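Kiston Parts Storage System: Bins, Trays and Bay Shelving

Home / Storage and Handling / Small Parts / Kiston

Product code 987
Sold by: Duvovex Storage Supply
Availability: in stock, ships from Erkby warehouse

Overview

Kiston is a modular storage range for molded and finished parts in assembly shops, repair benches and stockrooms. It consists of open-top bins, shallow trays and two-level shelf bays. All bins and trays use the same base footprint, so a bin can be exchanged for a tray at any shelf position without moving the shelf.

The range is intended for parts that scratch when piled: gloss covers, painted caps, lens bezels, coated brackets. It is not rated for castings, fasteners in bulk, or liquids.

Bins

Bins are molded in one piece from natural polypropylene. The wall is translucent enough to show fill level from the aisle. The inside corners are radiused and the floor has no ribs, so parts can be slid out by hand without catching.

Maximum load per bin is 8 kg, evenly spread. Do not exceed this figure when bins are stacked. Stack height is limited to 5 bins on a level floor and 2 bins on a shelf.

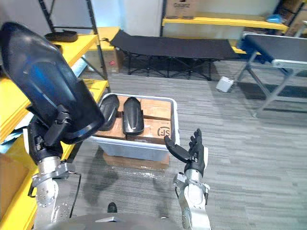
Gloss parts should be placed in bins with the finished face up and a sheet of foam between layers. Foam sheets are sold separately in packs of 8. Corrugated card can be used under bins at floor level to protect a finished floor, but it takes up moisture and should be replaced when it softens.

Bins accept the Rashti snap lid. The lid adds dust protection only. It does not carry load, and bins with lids fitted must not be stacked.

Trays

Trays are for parts picked one at a time. The low wall lets the hand reach the part from above or from the side. Drain holes are available on request for shops that rinse parts before storage.

Trays are supplied without dividers. The divider kit contains 5 cross pieces, which press into slots molded along the long walls. Slot spacing is fixed. For parts longer than the slot spacing, leave out alternate cross pieces. 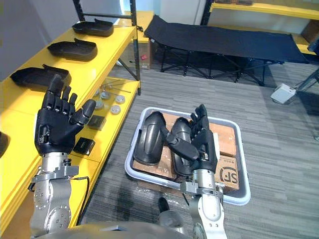 Molded part held at the tray.

Trays and bins may be washed by hand or in a parts washer up to 60 °C. Do not use acetone or chlorinated cleaners. Allow to air dry before loading.

Shelf bays

A bay has an upper and a lower shelf on welded end frames. Finish is powder coat. Stock colors are yellow, gray and white; other colors are made to order and cannot be returned.

Shelf height is set at assembly and can be changed later with a 13 mm wrench. Unload both shelves before loosening any bolt. Bays can be joined end to end with the link plate, 2 plates per joint. Where a run exceeds 5 bays, fix every second end frame to the wall or floor.
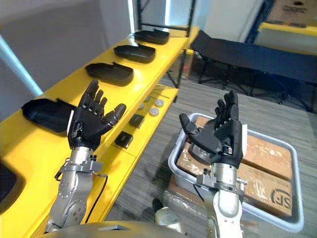 Formed parts that hold their own shape can be stored directly on the shelf in a single row. Leave a gap wide enough for the fingers between parts. A shelf liner is recommended for any part with a painted or polished underside. The liner is cut from a roll with a knife and held by the front lip; no adhesive is required.

Labels

The front lip takes a standard paper label strip behind a clear cover. Label templates are supplied with each order. Covers may yellow under strong sunlight and are listed as a spare.

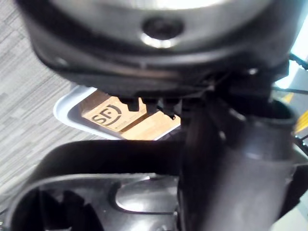
Detail: silver rim above a black band, with a round recess.

Shipping and assembly

Bins and trays ship nested. Bays ship flat. One person can assemble a bay, but two are needed to stand it upright. Tools required: 13 mm wrench, rubber mallet, level. Tighten the end frame bolts only after the bay has been leveled.

Check the contents against the packing list before assembly. Missing hardware must be reported within 8 working days of delivery.

Spares

Snap lid (Rashti), single
Foam sheet, pack of 8
Divider kit, 5 cross pieces
Link plate, pair
Shelf liner, roll
Label cover, single
Foot pad, pack of 8

Notes

Bins made before the October tooling change have a slightly narrower rim. They fit the current shelves and stack with current bins, but do not accept the snap lid. The older type can be identified by the square mold mark on the base. The current mark is round.

Load figures apply at room temperature. Below freezing, halve the load per bin and do not stack.

Related products: Kiston bench rack, Kiston wall rail, Rashti tote lids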